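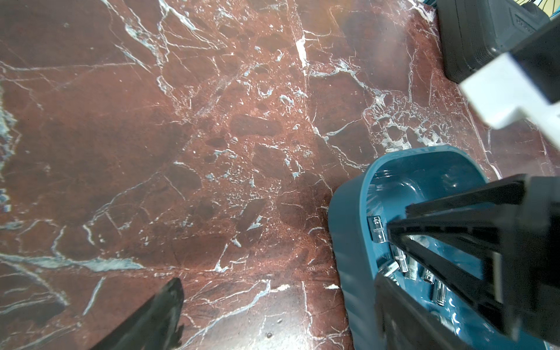

Sockets in the teal tray, fingers coming in. Marble top.

Search this notebook Go

Bench notebook, kitting cell. 7/9/22. S. Naqvi

Putting this down before I forget half of it. Subject is socket kitting and who does what now that the arm has the picking part.

Old way, for whoever reads this later: one person at the bench, bin of mixed sockets, paper list, fill the tray, sign the slip, push it down to Flaltar packing. Did that for years. Boring, easy on the brain, hard on the thumbs. You could talk while doing it.

New way since May: arm does the sockets, person loads trays, clears jams, checks the size marks, signs. So the signature is still ours. That came up three times at the shift meeting and I want it written somewhere. If my name is on the slip I want to look in the tray before it goes, and the time for looking has to be in the rate. Right now it isnt. The rate sheet from Vordale still assumes the person is standing there with nothing to do between trays.

Counts off the cell log: 3,217 picks since the restart. 122 flagged for a person. The flags are not spread out evenly, they come in clumps, so you get a long quiet stretch and then a run of them right when you've gone to get trays. Quiet stretch is the tiring bit. Harder to stay awake watching than doing. Two of the others said the same without me asking.

Grip notes
- upright sockets: go for the band, not the lip. Lip grips twist.
- lying down and touching each other: worst case. It goes for one and nudges the other. Don't help with your hand, hit pause, spread them, resume.
- glare off the polished top is a pain when the overhead is on full. Half light better. Want to try a matte mat under the tray, ask Gunex for an offcut.
- tray walks on the stone if a finger leans on the rim. Rubber feet?? have some in the drawer from the old scale
- finger pads, check for wear at shift start. Add to the sheet.

Speed. Set at 400 mm/s for the move over, slow for the last bit. Someone (day shift) had bumped it up and the tray got shoved. Put it back. Please write it in here if you change it, I don't care why, just write it.

People stuff, since that's the part that doesn't get logged anywhere:

Kitting used to be where new hires went first. You learned every size by hand in a couple weeks, and by the end you could tell a 13 from a 14 without reading it. New ones go straight to tray loading now and they don't get that. Saw it yesterday, wrong size in the tray, went right past because the screen was green. Not their fault. Proposal: first 8 shifts by hand, on the old bench, before anyone signs for the cell. Sent to the office, no answer yet.

Pay grade for whoever clears jams still the same as loader. It's a different job. Pausing and recovering an arm is not loading trays. Raised it, was told "after the Sethi audit." Will raise again.

Good side, to be fair. Wrist complaints down on our line, I've stopped wearing the brace at home. No more staying late to finish a short order becuase two people were out. And the bench is where you can have a conversation again, when it's not clumping.

Also the restart button is on the wrong side. You reach across the arm's space to get to it. It's stopped when you do it but I still don't like it and I don't want anyone getting used to it. Ticket in.

To do
- mat offcut, Gunex
- rubber feet on one tray, compare
- half light for a full shift, write down flags
- ask Vordale to put checking time into the rate (again)
- get the by-hand training thing answered
- move restart button!!

Next shift: tray stack is low, rest are in wash. Slip book is nearly out, new one is under the monitor.

Filed under: Kitting cell, Automation, Shift notes

Questions about this notebook: see the shop office | Back to top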